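# fliredska-pages

Two-arm sheet music demos. Working README, will tidy later — ask Kanini Massawe if something is missing.

**Status:** August 4, 2022. Collection open, no held-out split yet.

## What's in it

- 2234 episodes, teleop, both arms
- recorded at 30 Hz, joint states + gripper + video
- one text instruction per episode, lowercase, no period
- operator id in `meta.json` (number only)

Tasks so far: place sheet on stand, take sheet off, swap two sheets, rod over page / rod off page. Swap is the hard one. Most of the fails are there.

## Layout

```
episodes/000000/
 state.parquet
 video/
 meta.json
```

Numbering has gaps. Deleted episodes don't get thier number reused.

## Labels

`success` = 1 only if the sheet stays on the desk after both grippers let go. Leaning is ok. Creased is ok, add `creased`. Dropped and picked up again is still a 1 but tag it `recovery` — we want those.

Anything before January used the old gripper zero. Run `fix_zero.py` first or the open/close values come out flipped.

## Setup

Stand between the arms, toward the back, desk facing front. Move it a little every 24 episodes. Tabletop clutter is fine, leave it in and dont stage it. 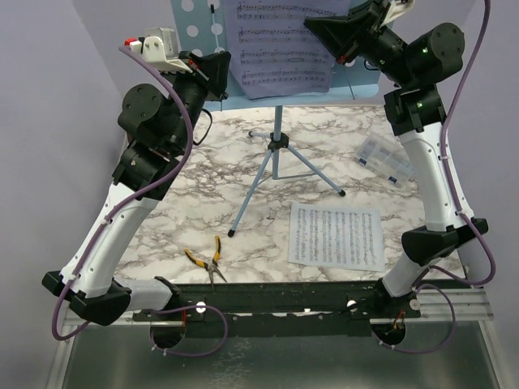 *Both grippers at the stand, one sheet on the desk, a second flat on the table.*

## Known problems

- page rods get lost in the depth video, dont trust depth there
- loader chokes on more than 500 episodes at once, use `--chunk`
- a few instructions say "left" and mean operator's left. Fixing by hand

## To do

- thicker paper
- split by operator
- rerun the Serkum baseline on swap only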